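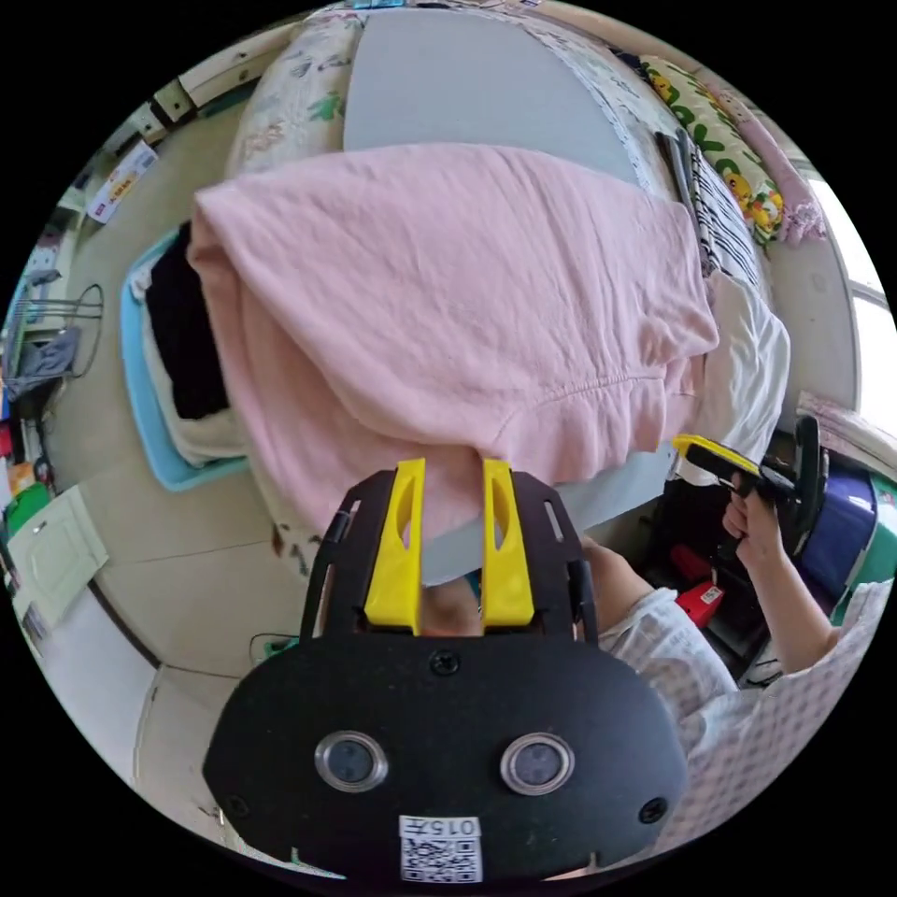
Where we are with the Kontogiannis tasting room money

10 September 2021

Hello again! I promised I'd write once the second batch of casks was filled, and it is, so pour yourself something and read on.

The grant has paid for the two bourbon casks and the first round of tasting evenings at Vustirthorpe. The new make is lively stuff – green apple up front, a bit of wet hay, then a peppery kick I didn't expect from that barley. I'd happily drink it now (with water, please), but it's going to sit until it calms down.

The three peated samples from Osen are harder to talk about. One is lovely, all campfire and salted butter. The other two taste mostly of rubber to me, and the folks at our last evening were split. I've asked Osen to send fresh samples, and I haven't paid their invoice yet, so you'll see that amount still sitting in the unspent column.

Glassware from Vokent came in under budget! I'd like to put the leftover toward printed tasting notes if that's all right with you. I need a yes or no on it before the next order goes in.

What's running behind is the label approval. I sent the forms back with the corrected strength and I'm waiting to hear. If it drags on, the first bottling moves to December, and I'd need to shift the launch tasting with it. The room is already on hold for both dates.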